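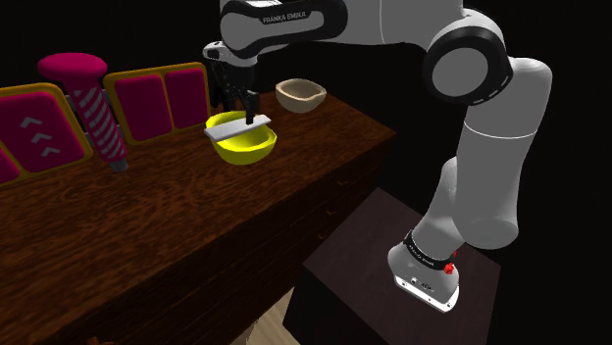 5. Findings: Sorting Work and the People Who Do It

5.1 Where the workday changed

Figure 4. The sorting task in simulation. (a) The gripper holds a flat gray piece just inside the rim of the yellow bowl. (b) The gripper is over the table, and a small white block lies to the right of the same bowl.

We came to the packing room at Nudel expecting to write mostly about speed, and we should admit that speed took up very little of what people wanted to talk to us about. The room had 22 workers when we began our visits in April, and all of them had spent at least part of each shift putting small parts into bowls by hand before the Lobo station took over a share of that work. What they talked about, often for the whole of a coffee break and well into the next one, was the order of the day: who starts where, who gets to sit down, and who is standing close enough to chat with.

Before Lobo, sorting was the job that people rotated into when their feet or shoulders were tired. It was slow and rather dull, and it was also the only task in the room done at a shared table – a point that none of the planning papers we were given had mentioned. Once the arm took over the simpler pieces, the seated turns became shorter and farther apart. Two of the older workers told us they now went home with sore knees, although both were glad to be done with the smallest parts, which they had found hard on the eyes.

The second change had to do with practice. New tasks were tried in simulation before they reached the floor, and the shift leads asked early on whether the crew could watch. We are grateful that they did. Workers gathered at a screen at the end of the room, for 20 minutes before the afternoon shift, and talked over tasks like the one in Figure 4. A great deal of what we learned came out of those sessions, where people who seldom spoke up in meetings were quite happy to explain how they would go about moving a flat piece into a bowl, which end they would hold it by, and what they would do if a second bowl stood close behind the first, as it does in Figure 4(b). Several of these remarks went into the notes passed on to Wider, the firm that set up the station, and we return to them in Section 6.

Not everyone felt that watching was the same as having a say. The sessions were unpaid during the first month, and attendance was uneven until that was put right.
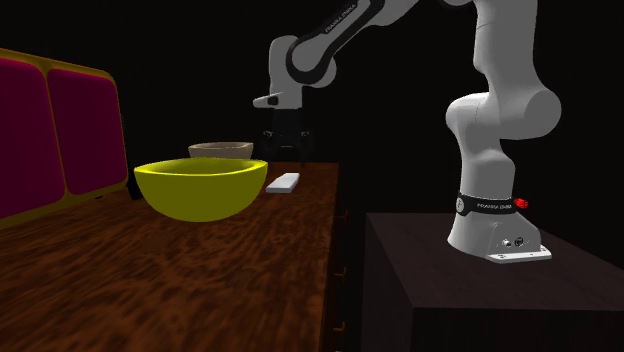 Judit Medve told us that she would have liked the crew to be asked before the tasks were chosen, as by the time anything was up on the screen the only question left was how the arm should do it. She had no quarrel with the arm itself. Her wish was to keep one full turn of hand sorting in every shift, for whoever needed to sit, and to have it written into the schedule so that nobody had to ask for it as a favor.

Her proposal was taken up in a small way before we left, with 2 seated places set aside on the afternoon shift.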